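Open day at Rirnormont: bread first, robots later

Drurnby, January. Coats on, the heating was off. Zulkifli Harahap runs the demo floor and talks fast. His arm, the Hadgu, learns kitchen jobs by watching people do them: 1,524 clips so far, 74 of them bread. Visitors got 3 tries each at teaching it. Mine were poor. Soft slices squash, he said, and the grippers dont feel it yet.

Bare hands, glass plate, whole-wheat slices, crumbs all over the dark plastic sheet.
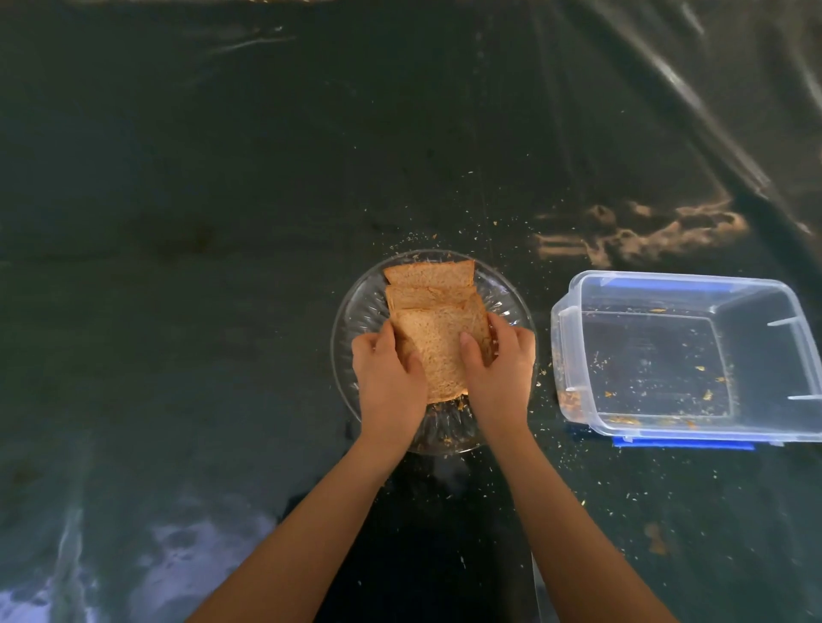 What the arm did next

Dropped one. Then a clean lift, and a small cheer. Next stop Flullemis, for a 30 minute slot.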